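Print | E-mail

4.2 Grasping in the shared workshop

Nørgaard reports that the Nonidex build picked up cans in nearly 101 tries without a miss. We doubt this carries over. His table was matt; ours is polished steel, and shiny tops are known to upset cheap depth sensing.
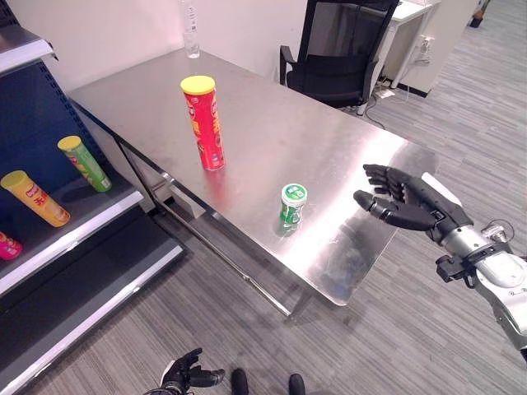
Figure 7. Red can and small green tub on the steel table, right hand open.

A can and a small tub make an easy test. Until the Forby code is run on a crowded table, we would treat the claim with care.

Print | E-mail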